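The Arm That Sorts Your Junk Drawer, Eventually
By Abrehet Zeleke
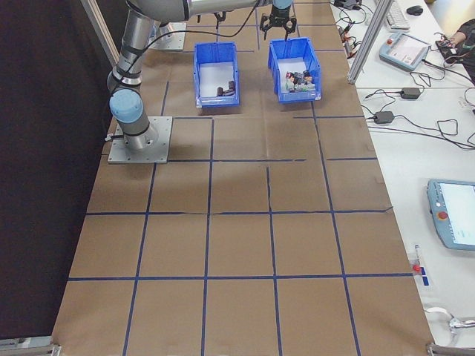 What you get for your money

Praltholm would like you to know that its Sirberg kit is a complete sorting station. The brochure uses the word "complete" on every page, including the one listing the things sold separately.

The base price is $3,000. That buys an arm, a two-finger gripper, a mounting plate, a teach pendant, a pair of plastic bins and a license for the software, which is called Awasthi and has opinions about your operating system. The table is yours to find. So is the paper to cover it, and the tape. The manual asks for a grid and devotes four pages to laying one down, with a tone that suggests the writer has seen a lot of crooked tape. Mine did not raise the average. The blue lines start out with good intentions and wander a little by the time they get to the far end, and Awasthi, to its credit, has never brought it up.

The people Praltholm has in mind are small shops and repair outfits, places where a coffee can of mixed parts has been sitting on a shelf since the last owner. You tip the can into a bin, show the arm a few of each thing, and go do something that pays better.

Setting up

The quick-start card promises an afternoon. I started after lunch and was still reading about coordinate frames at 9 p.m., eating crackers over the sink. Bolting down the plate is easy. Everything that happens on the desk next to it is less easy, because each piece of the system arrives with its own power brick and each brick has strong feelings about where it wants to sit. Budget for a power strip. Budget for a second one.

The pendant is the best part of the package. It's a friendly light blue, the menus make sense, and the red stop button is placed where a panicking hand will find it. I can vouch for that.

How it sorts

Teaching a new item means jogging the gripper into position, closing it, and telling Awasthi what it has just picked up. Do this a few times and the arm gets the idea. Small chunky things are its favorites. It lifts them out of a heap with the care of someone removing an olive from a martini, carries them over, and lets go.

Flat things are another matter. A washer lying on the bottom of a bin may as well be painted there. Anything long and round gets picked up fine and then rotates slowly in the fingers, like a man reconsidering.

Praltholm claims 600 picks an hour. I never came near that with a mixed pile, though I got respectable numbers when every piece was the same, a condition under which I would not need a sorting robot.

The competition

Widuvier sells a rival kit for $2,000, with a smaller reach and a pendant that looks like a garage door opener. Its software is simpler and so are its ambitions. If your parts come in 2 kinds and you only want them kept apart, save the thousand dollars.

If they come in more, the Sirberg is the one to get. It's slow to set up and fussy about washers, but by the end of June mine had worked through a coffee can I'd been avoiding for years. I've ordered the soft fingertips, sold separately.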